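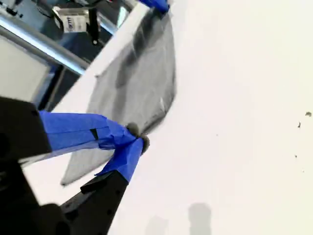
31. Juli 2024

Ich liege im Lager der Troldenhütte, über mir knarzt jemand in seinem Schlafsack herum, und ich bin so wach, als hätte ich drei Kannen Kaffee getrunken. Was für ein Tag! Ich muss das jetzt aufschreiben, auch wenn die Stirnlampe schon wieder schwächelt, morgen habe ich die Hälfte vergessen.

Um kurz vor fünf sind wir los. Kipchumba hatte gestern Abend noch behauptet, er komme nie vor sechs aus dem Bett, und stand dann fertig angezogen vor der Tür, als ich noch meinen zweiten Socken suchte. Es war kühl, das Gras triefnass, und über dem Talboden lag eine Nebelschicht, so glatt wie ein See. Die erste Stunde geht es nur durch den Wald, steil und wurzelig, und ich habe wieder gemerkt, dass ich morgens erst einmal nicht reden will. Kipchumba pfeift dafür. Immer dieselben vier Töne, ich habe sie jetzt noch im Ohr.

Oberhalb der Baumgrenze dann die Alpenrosen! Ich hatte gedacht, die wären längst durch, im Tal unten sind sie es auch, aber in der Mulde hinter dem zweiten Bach muss der Schnee bis weit in den Sommer gelegen haben. Ein ganzer Hang davon, dazwischen Wollgras und ein Eisenhut, der mir fast bis zur Hüfte ging. Ich habe mich einfach hingesetzt, mitten ins Nasse, die Hose war ohnehin hinüber. Auf der Karte hat die Mulde keinen Namen. In meiner jetzt schon, steht mit Bleistift drin.

Danach das Blockfeld. Davor hatte ich ehrlich Respekt, nach der Geschichte im Mai mit dem Knöchel. Ging aber gut, wenn auch langsam, die Stöcke habe ich an den Rucksack geschnallt und lieber die Hände benutzt. Der Fels ist wunderbar rau, man klebt richtig dran. Zweimal Murmeltierpfiffe ganz nah, gesehen haben wir keins. Weiter oben dann doch eins, dick wie ein Sofakissen, das saß auf einer Platte und ließ sich von uns überhaupt nicht stören, bis Kipchumba seine Brotzeit auspackte und die Tüte raschelte. Weg war es.

Und dann der Gipfel. 2.487 Meter, auf dem Schild am Kreuz stehen sie eingebrannt, und ich habe mit dem Daumen drübergerieben wie ein Kind. Seit der Hütte waren es über 1.000 Höhenmeter, so viel am Stück bin ich seit Jahren nicht mehr gegangen. Der Nebel war inzwischen weg, im Süden Kette hinter Kette, jede ein bisschen blasser als die davor. Wir haben mindestens eine Stunde da oben gesessen, Käse, Gurke, das harte Brot von gestern. Kipchumba hat mit seinem kleinen Evow-Kocher Tee gemacht, viel zu süß, großartig. Im Gipfelbuch standen für diesen Sommer 119 Einträge, er hat tatsächlich alle gelesen. Ein Ehepaar war zur goldenen Hochzeit oben! Unser Eintrag ist ziemlich krakelig geworden, der Wind hat mir dauernd die Seite umgeblättert.

Der Abstieg über den Westgrat war der schönste Teil, das hätte ich vorher nicht gedacht. Schmal, aber nie gruselig, links tief unten der See (türkis, wirklich türkis, ich habe immer geglaubt, die Postkarten schwindeln) und rechts die Almen mit den Glocken. Am Sattel hat sich die Sohle meines linken Schuhs vorne gelöst. Mit einer Rebschnur zweimal drumherum hat es bis unten gehalten, nur klang es bei jedem Schritt wie eine Ente. Im Tal muss ich damit zu Sharifi in die Werkstatt, der hat schon die alten Stiefel von meinem Vater gerettet.

Kurz vor der Hütte gab es noch ein Gewitter, das keines wurde. Schwarze Wand über dem Joch, ein Grollen, wir sind die letzten Kehren fast gerannt, Ente und alles. Dann drei Tropfen und wieder Sonne.

Pascual Troncoso hat uns in der Stube mit Suppe empfangen, ohne dass wir etwas bestellt hätten. Er bewirtschaftet die Hütte jetzt den elften Sommer und kennt jeden Stein, und als ich von den Alpenrosen anfing, hat er ein altes Heft geholt, in das er einträgt, wann wo was blüht. Seite um Seite, in winziger Schrift. Ich durfte darin blättern und habe darüber meine Knödel kalt werden lassen. Den Frauenschuh gibt es hier also doch, irgendwo unterhalb der Wolitance-Alm, die genaue Stelle verrät er nicht. Verstehe ich. Ich werde sie trotzdem suchen, nächstes Jahr, Anfang Juni.

An der Wand hängt ein Schild mit allen Weitwanderwegen, die hier vorbeiführen, und einer davon ist 882 Kilometer lang. Kipchumba stand sehr lange davor. Ich kenne diesen Blick, und das Schlimme ist, dass ich schon im Kopf überschlage, wie viel Urlaub ich noch habe.

Die Knie pochen, die Nase ist verbrannt, der Hüttenschlafsack kratzt. Morgen nur hinunter zum See, ganz gemütlich, und wenn es warm genug ist, gehe ich rein. Kipchumba sagt, auf keinen Fall. Wir haben um ein Stück Kuchen gewettet.

Noch nicht vergessen: Wasserflasche hängt draußen am Brunnen, Stempel fürs Tourenheft holen, zu Hause anrufen, sobald es Netz gibt.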